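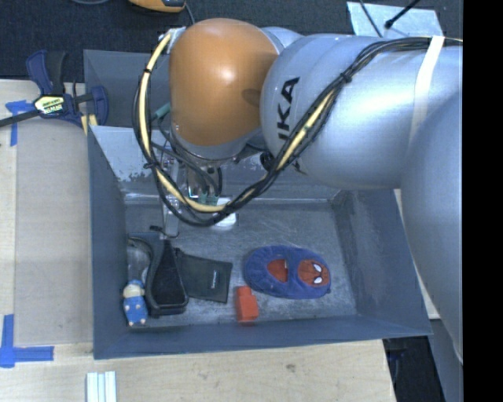

The odds and ends bin - how do you all decide what stays?

Forum: Sorting, Storing and Letting Go
Started by marigold_porch

marigold_porch wrote:
Hello everyone, I've been reading along since July and finally have something of my own to bring to you. I've been working my way through the stuff that never had a home. You know the kind, the things that get carried from the counter to the dresser to the top of the dryer and back to the counter, and everybody in the family swears they've never seen them before in their lives. My new rule is that they all go in one shallow gray bin and they don't come out again until there's a decision made about them.

So far that has worked very nicely for getting things IN. It's the decision part where I come unstuck. I have the Spider-Man thing, the little figurine with the blue body and white spots, the flat dark gray one that looks like a wallet or some kind of small case, and the black plastic holder (scoop? I go back and forth). Then there's a clear plastic bit behind the holder. I stood over it with my coffee for most of Wednesday morning and put exactly none of it away.

My sister says pitch the lot. My husband says everything belongs to something and we'll be sorry. I'm somewhere in the middle, as usual. How do you decide? And does anybody recognize the black piece?

ridgeline_ray wrote:
I'm with your sister, sorry. If a thing sits in a bin and the house keeps running without it, the house has already voted. I did our garage this way last spring and I have not missed one item, and I couldn't name you three of them if you paid me.

pocketful_of_pegs wrote:
Oh Ray, I couldn't disagree more, and I say that with love because you were so helpful about my pegboard. Some of those odd bits of plastic are the one piece that makes a whole other thing work! We threw out a curved black piece a lot like that one when we moved to Kirkden and it went to the desk lamp, and then we had a lamp that wouldn't stand up for two years. I propped it against the dictionary the whole time.

Marigold, I'd start with the black one. To me it has the look of something that holds something else, what with the curve and the raised rim. Walk it around the house and hold it up against things. Vacuum, bathroom shelf, car. You'll feel silly but it takes five minutes.

marigold_porch wrote:
I did try the vacuum, no luck there. I haven't tried the car, so I'll do that when my son brings it back. Thank you! There's a thin black cord end poking up over it too, and I don't know whether I ought to be treating them as a pair or if they just ended up as neighbors.

Jyoti Solanki wrote:
Neighbors, I'd bet. Cords get into everything.

I used to help people sort out their homes before my knees gave out, and the way I did it was to ask one question of each thing: where would I go looking for this if I needed it? If an answer comes right away, the thing lives there and you carry it there now, in your hand, before picking up the next one. If no answer comes, it goes in an envelope or a small bag with the month written on it. I wouldn't put more than a handful of things in each bag or you've only made a smaller bin.

The flat gray one would be easy for me. Open it if it opens! You would be amazed how many people put a wallet or a card case straight into the donation sack. I once had a client with a whole passport in hers.

marigold_porch wrote:
Jyoti, you've frightened me a little. I'll check it tonight.

tib_ayala wrote:
Tiburcio here, long-time lurker on the sorting board, mostly I'm over in workshop. I wanted to say a word for the bin itself. Low and shallow with the sides sloping out is the right shape for this job and people don't give it enough credit. I had a deep Studell tub for years and all it did was hide things from me. There was a whole layer at the bottom I hadn't laid eyes on since we painted the hallway. With a shallow one everything is lying there looking at you. Yours has a nicely scuffed floor to it as well, so I'm guessing it's earned its keep.

ridgeline_ray wrote:
See, I think the bin is the trouble. Any bin. You give the stuff a place to be undecided and it'll stay undecided until you move out.

tib_ayala wrote:
That depends on the person, Ray. I empty mine when the floor is covered and I've never had to be nagged. Without a bin mine would all be on the workbench with the screws, and my wife has views on the workbench.

hollyhock77 wrote:
Can we please talk about Spider-Man? Is that a mask or a pouch? I've zoomed in as far as my old tablet lets me and I can't settle it. It's blue fabric with the red face and the white eyes, and there's a red opening at one side, which made me think of a little bag for marbles or a snack or something along those lines. But then it's oval, and my grandson had a mask that shape. Whichever it is, please don't pitch it. Some child somewhere is asking for it at bedtime.

marigold_porch wrote:
I'm glad it's not only me, hollyhock! We have called it both in this house inside of the same conversation. My nephews were here for a long weekend and I suspect it came with them, though their mother says she doesn't know it. I've sent her a message asking her to ask THEM, which is a different thing altogether from asking her.

pocketful_of_pegs wrote:
Very wise. My boys could identify any toy they'd ever owned from one inch of it sticking out of a couch. A thing their mother has never noticed may be the most important thing in the world.

The same goes for the little spotted fellow by the wall. He has a sweet look to him, with that pale yellow head. I'd put him on the kitchen windowsill and see who claims him. That's how I found out a figure I'd been moving around for months belonged to my neighbor's daughter. She walked in to borrow eggs and just about shrieked.

hollyhock77 wrote:
Windowsill, yes! Ours is full of them, I'm afraid. My husband calls it the waiting room.

ridgeline_ray wrote:
And how many have left the waiting room, Holly?

hollyhock77 wrote:
A few! One. It fell in the sink.

saltbox_june wrote:
Popping in with a slightly different thought. I got very serious about this two winters ago and bought one of those Flatine drawer sets, with the little tabs you write on, and I gave every odd thing its own slot. It was beautiful. It was also the most pointless month of my life, because what I'd made was a museum of things I didn't need. So I'd say don't buy anything, Marigold. Don't get organized about it. Keep the bin, make it annoying to walk past, and let that do the work for you.

On the clear plastic piece, I would let it go without a second thought. In my experience see-through plastic is nearly always packaging, or a lid for something that left years ago.

Jyoti Solanki wrote:
I'd hold off on that, June. We can't see much of it behind the holder, and clear pieces are so often a battery cover or a part off a blender. Marigold has it in front of her, so she should take it out and look for a clip or a hinge before anyone passes sentence on it. If it's plain and shapeless, then yes, out.

saltbox_june wrote:
Fair enough. I'm hard on lids, I've been hurt before.

marigold_porch wrote:
You are all so kind, and so much more decisive than I am, even where you don't agree. I've written up a plan and taped it on the refrigerator. Figurine to the windowsill tonight. The gray one gets looked into properly. Spider-Man waits until I hear from the nephews, and if they don't want him I'll ask at the thrift shop on Durán Street, they keep a basket for small toys by the register. I'll turn the clear piece over in good light before I say anything about it. The black holder gets its tour of the car.

Ray, I did hear you, and I'm putting an end date on it. Anything left when I change the furnace filter goes out with the trash, and my husband has agreed to that in front of a witness.

ridgeline_ray wrote:
That's all I ask. When do you change the furnace filter?

marigold_porch wrote:
Well, I'd have to look.

tib_ayala wrote:
If the black piece doesn't match anything in the car, bring it over to the workshop board and put up a picture of the underside. There's a man on there who identified my drill press knob from a drawing. And leave the cord with it until you know for sure, they're no trouble to store together.

pocketful_of_pegs wrote:
Try the garden hose reel as well, now I think of it. And do come back and tell us about the nephews!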